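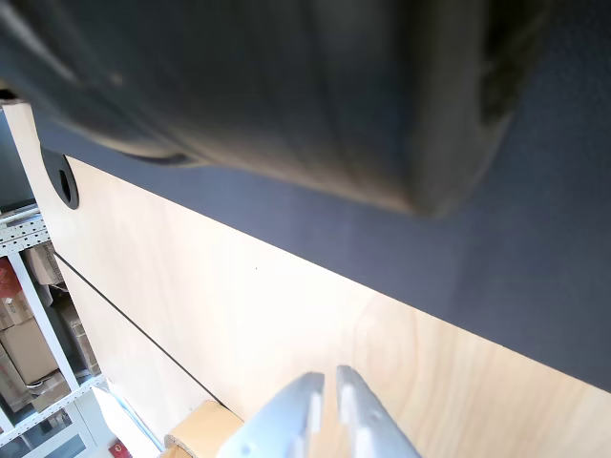

Kever

A table of glass seed beads and what happened to their colour after being left on a windowsill, rubbed with a wet cotton bud, and worn next to somebody's perfume.

Version 2

What you get

873 rows, one per bead colour, in a single CSV file called beads.csv. A second file, threads.csv, is much shorter and much duller and deals with the beading thread used to string the samples. There is also notes.txt, which holds everything that wouldn't fit in a column, including a long complaint about purple.

The files open in any spreadsheet program. If yours turns bead size 11/0 into a date, tell it to treat that column as text when you import. If it has already turned it into a date, close without saving and start again.

Why it exists

I make bracelets and sell them at craft fairs, mostly in and near Pemonham. A customer brought one back in September. It had been a deep raspberry pink when she bought it and was now the colour of a plaster. I gave her a new one in a different pink, which also faded. By the third I thought I'd better find out what I was selling.

Bead packets do sometimes carry a finish code, and the finish code does sometimes mean something. Galvanised beads rub off, dyed ones fade, and colour-lined ones can lose the lining through the hole. Most beaders know this already. I wanted to know which ones, how badly, and whether a coat of varnish helps or just makes everything sticky.

Columns in beads.csv

id: a number. It has no meaning and I would like it to stay that way.
supplier: who I bought it from. Mostly Conum, with a smaller number from Sorensen and a few marked "tin", meaning the inherited biscuit tin.
colour_name: as printed on the packet, including the misspellings.
colour_seen: what I would call it. There is some disagreement between these two columns.
size: 15/0, 11/0, 8/0 or 6/0.
finish: matte, lustre, galvanised, dyed, colour-lined, silver-lined, rainbow, plain, unknown.
sun: a score from 0 to 5 after a stint on a south-facing windowsill. 0 is no change, 5 is a clear bead with a guilty look.
rub: same scale, after 200 strokes with a damp cotton bud.
scent: same scale, after a night in a jar with a sprayed scrap of felt.
varnish: y if a varnished sample was tested as well. The scores for that are in sun_v and rub_v.
remark: free text. Occasionally useful.

Blank means not tested. Please don't read a blank as a zero, or you will come away believing that dyed lilac is the toughest bead ever made.

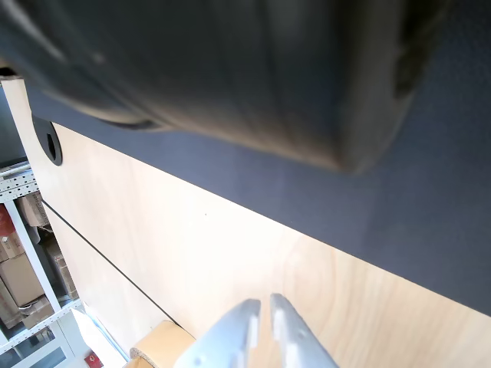 How the scoring was done

Each colour was strung as a short row on white thread and tied off, with a second row kept in a drawer for comparison. Scores were given by eye, in daylight, with both rows side by side on a white saucer. I scored everything twice, a few days apart, and kept the worse of the two. Where they differed by more than one point I did it again in a better mood.

The scent test covers the first 300 rows only. After that the whole house smelt like the ground floor of a department store and I was asked to stop.

All the samples in one batch went on the windowsill together, so they had the same weather as each other. Batches are listed in notes.txt. Comparing a summer batch with a winter one is unfair to the summer one, and I haven't tried to correct for it. A sun score of 2 from the dark months should be treated with suspicion.

Known problems

The "tin" beads have no codes and very little dignity. I guessed the finish by looking, and where I couldn't guess I put unknown. If you're after clean results, filter them out.

Conum changed the names of some of its greens while I was in the middle of testing them. "Meadow" and "Soft Fern" look identical to me and have been left as separate rows.

Sorensen beads are under-represented. They cost more, and I am the funding body.

One packet of turquoise was dropped in the kitchen. The row is still there but the sample was smaller than it should have been, and a bit of it may be grit.

The scorer is slightly fond of orange. I have tried to allow for this.
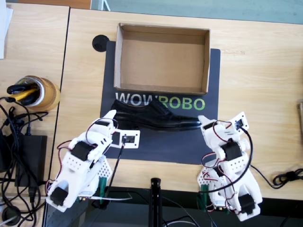
What threads.csv is for

Dye can move from the bead to the thread, and a red bead on white thread will sometimes announce this very clearly. The file lists the thread type, whether it was waxed, and how stained it was at the end, on the same 0 to 5 scale. Join it to the main table on id. Waxed thread stained less. It also picked up cat hair, for which there is no column.

Please don't use this for

Working out how long a necklace will last. A windowsill is not a neck.
Arguing with a shop. Batches vary, and your packet may be better than mine.
Crystals, pearls, wooden beads or anything plastic. None were tested.
Children's jewellery safety. I looked at colour and nothing else.

Changes since version 1

Added the varnish columns. Split "metallic" into galvanised and lustre, after several polite messages and one that wasn't. Corrected the spelling of "fuchsia" in colour_seen, all of them. Removed a row that turned out to be a peppercorn.

Adding your own results

You're welcome to. Use the same columns, put your own name or nickname under supplier after the shop name, and say which way your window faces. Send plain CSV, please. Photographs of faded beads are lovely to have but I can't score from them, as every phone has its own opinion about pink.

Licence

Use it for whatever you like, including patterns and kits you sell. A mention of Kever somewhere is appreciated. If you find a raspberry pink that holds its colour, I'd like the packet code.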